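Hirnthorpe Kitchen Worktop Complaints
Version 6, last changed Jul 5, 2025

What is in here

A plain list of complaints, queries and follow-up notes about kitchen worktops, gathered from households in and near Hirnthorpe. Each row is one complaint. There are 200 rows. You get one CSV file, one text file with the wording of the form, and this README.

The list was started after Nalen, a fitting firm, put out a leaflet saying that stone worktops "look after themselves". I doubted it then and I doubt it now, but the list doesn't prove the leaflet wrong, and I would ask people to stop quoting it as if it did. People who are happy with their worktop don't fill in a form about it.

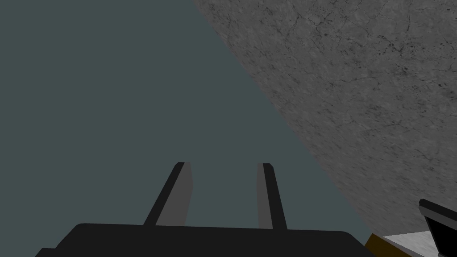

Category: Home and household

Files

complaints.csv – the rows
form.txt – the questions as they were put to people
README – what you are reading

There used to be a spreadsheet with charts. I took it out. The charts made the numbers look firmer than they are, and one of them turned up in a Kimaro sales brochure with the labels changed.

Columns

id – a number, with gaps where rows were withdrawn
surface – what the household calls the surface: granite, marble, quartz, laminate, wood, other
fault – stain, scratch, crack, dull patch, bad join, other
age_months – how long since fitting, according to the household
cleaner – what they say they clean it with
sealed – yes, no, don't know
visit – yes if a person from the list went to look, otherwise no
notes – free text, spelling left alone

Be careful with "surface". It is what people were told they had bought, or what they remember being told. Of the rows where a visit took place, 10 had the surface changed afterwards, mostly from marble to something else with a marble pattern. The rows without a visit have presumably got the same trouble in them and I have no way of finding it. If your work depends on telling real marble from a printed or moulded pattern, use the visited rows only, and even then don't bet much on them.

"Crack" is the other weak one. A dark line in a patterned surface may be a vein, a crack, or a scratch that has filled with dirt. Running a fingernail across it helps a bit. The form asks people to do this, but the answers read as if plenty of them skipped it. I have left their answer as given.

How it was gathered

Paper forms at the library and the market, then a web form from August onwards. The two should not be mixed without thought. The paper form asked for the fault first and the cleaner last. The web form did it the other way round, and people who had just typed in the name of a strong cleaner seem to have become rather shy about stains. The first 90 rows by id are paper.

No payment was offered. Names, addresses and phone numbers were never typed up, and the paper forms have been shredded.
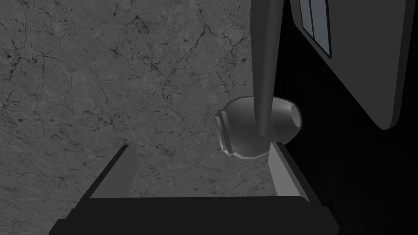 The age column is mostly guesswork too. Look at how many entries land on a whole number of years and you will see what I mean. Hardly any household kept the invoice, and those who did often gave the date of the order, which can be a good while before the fitting. I thought about rounding the lot to years and decided against it, as that would hide the problem without fixing it.

On Osska

Osska sealant comes up a lot in the notes, some of it praise and some of it not. Please don't use this list to rate it. It was the only sealant on the shelf in Hirnthorpe for most of the period, so it would come up a lot whether it worked or not. The "sealed" column says nothing on who did the sealing, how many coats went on, or whether the surface was clean at the time.

Things it might be good for

Seeing what words people use when a worktop goes wrong. Writing a better form than mine. Teaching a class about poor samples, for which it has been used once that I know of.

Things it is no good for

Working out how often any sort of worktop fails. Comparing fitters. Backing up a claim in a dispute with a shop – I have been asked for a signed letter to this effect and I won't write one.

Known faults

Ids 41 and 42 are probably the same kitchen.
"Quartz" and "quartzite" were merged in version 2 and can't be pulled apart again.
Some notes end in mid-sentence where the web form ran out of room.

Terms

Copy it, change it, pass it on. If you publish anything from it, say which version you used and keep the two sections on use attached. Corrections are welcome if they come with the row id and a reason.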